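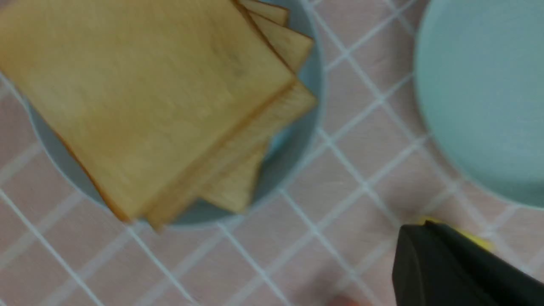
Sandwich bread in the blue bowl, on the pink tablecloth.

Posted 23 March 2022 by Lashari
Filed under: Kitchen & Table > Bread and Baking
14 comments | 2 shares

How do you keep sliced bread soft when it's set out for a meal?

Hello everyone! I like to put our bread on the table in a bowl so people can help themselves (it feels friendlier than passing the bag around), but by the time we get to seconds the top slice has gone stiff and a bit curly, and the ones underneath are still lovely. It's plain square sandwich bread from the bakery in Ostville, sliced fairly thin. I've tried putting out fewer slices, but then I'm up and down to the kitchen all through supper. Do I need a basket with a lid, or is there something simpler I could do with the bowl I have?

Skarell
Oh, I know this one well, we eat the same way at our house! Line the bowl with a clean cotton dish towel, big enough that the corners fold back over the top, and ask people to flip it closed after they take a slice. It also helps to square the stack up, as fanned-out slices have more edge open to the air. My mother did this with dinner rolls every September when the whole family came through, and I still have two of her towels. Keep the towel dry, please. I dampened mine once and we had soggy crusts.

jurnthorpe_76
just turn a plate upside down on top. works fine

Ostville Baker
The plate will do, though if the bread is still warm it'll sweat under there, so let it cool first. I'd also leave it in the bag until everyone is sitting down. Ten minutes makes more difference than you'd think with thin slices. Anything that does dry out makes very good French toast the next morning, so I wouldn't fret over a slice or two.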